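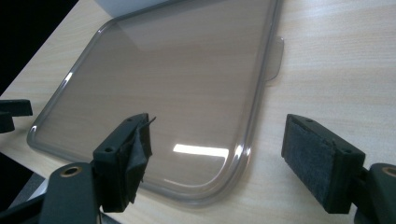 The needlework circle of Werndale will open its spring exhibition again this year, after the rooms in Brurnbridge stood closed in February. The exhibition shows whitework, cross stitch and a small group of bobbin lace pieces, 17 works in all, made by members during the winter. Visitors may also sit down and try a first row of hemstitch on linen. For this the circle asks everybody to bring a flat tray for threads and scissors. A clear plastic one with a raised rim and rounded corners does very well, and a smoky tint is no problem, as the table can still be seen through it.

Rafia Butt, who leads the circle, told us that the members met by telephone for most of the winter and sent their work to each other by post. "It was slow, but people finished things they had started years ago," she said. Her own piece is a table runner in drawn thread work, worked on cream linen from the Auer mill. It took her 13 weeks, and two of the corners had to be done again after she miscounted the threads.

The lace in the exhibition comes from Leopold Zaugg, a retired school teacher who learned the craft from his aunt. He will show nine bookmarks and one unfinished collar, still on its pillow, so that visitors can see how the bobbins are crossed and twisted. He will be present every afternoon and is glad to answer questions, also from children.

Veketti, the yarn and fabric shop on the market square, gives a package of cotton floss to each person who registers for the hemstitch table. There are two sessions each day, in the morning and after lunch, and places must be reserved in advance at the shop. Needles and linen are provided. Persons who need glasses for close work should not forget them, because the light in the back room is rather weak.

Entrance to the exhibition is free. The list of works can be picked up at Veketti from 12 May 2021.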